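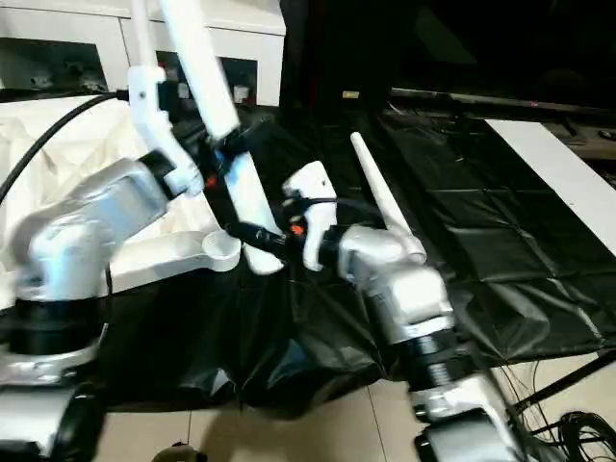
Black tarp draped over a table

Nirnine All-Rounder Tarp
Sold by Boateng Camping & Shed Supplies

Colours: Black, Bottle Green
Size: 2 m x 120 cm
Price: $46 each
Availability: In stock in both colours

If you've ever dragged the good tablecloth out to the patio for a repotting session and regretted it by morning tea, we reckon you'll get on very well with the Nirnine. It's a modest sort of tarp, sized for the everyday jobs around the house and shed (the big camp tarps are lovely, but have you ever tried folding one on your own in a breeze?), and it has been one of our favourite things to sell ever since we first put it on the shelf.

We use ours constantly. It goes over the trestle when we're painting, under the kids when they're painting, across the ute tray for a load of mulch, and down on the grass beside the tent so there's somewhere to leave muddy boots. Last July it spent most of the month over our firewood and came up perfectly well after a hose and a bit of a scrub with dish soap.

The fabric is a woven poly with a coating on both sides, and the edges are folded over a cord and stitched, so they don't fray the way the cheaper ones do. There's an eyelet in each corner and more along the long sides. It's soft enough to hang down over the edge of a table, which was the thing that won us over in the first place. Some of the stiffer tarps just stick straight out and catch you on the hip every time you walk past!

Which colour should I get?
Black is the popular one, and it hides grease, potting mix and old paint beautifully. It does get hot in full summer sun, though, so if you're covering plants or anything that minds the heat, go for the green. The green also looks a bit nicer in the garden, if that matters to you (it does to us).

Looking after it
Shake it out, hose it down and hang it over the fence or clothesline until it's properly dry before you fold it away. Please don't put it in the washing machine or the dryer. Folds that have set over winter will relax after an afternoon in the sun. Keep it well clear of barbecues, heaters and campfires.

A small tear can be mended with Clarkex patch tape, which we keep beside the tarps in the shop. Clean the area first, round off the corners of the patch with scissors so they don't lift, and put a piece on each side.

What's in the packet
One tarp, folded, with 2 elastic ties. Pegs and rope are sold separately.

Delivery and returns
We post most orders the next working day. If you'd like to pick up from the Brivura shop, choose "Collect" at the checkout and wait for our message before you make the trip, as we sometimes have to bring stock across from the shed. Unused tarps can come back for a refund or swap, and we're quite relaxed about the packet having been opened, seeing as everybody wants a feel of the fabric.

You might also like
Clarkex Patch Tape, clear
Nirnine Rope and Peg Set
Boateng Canvas Boot Bag

Page updated January 2024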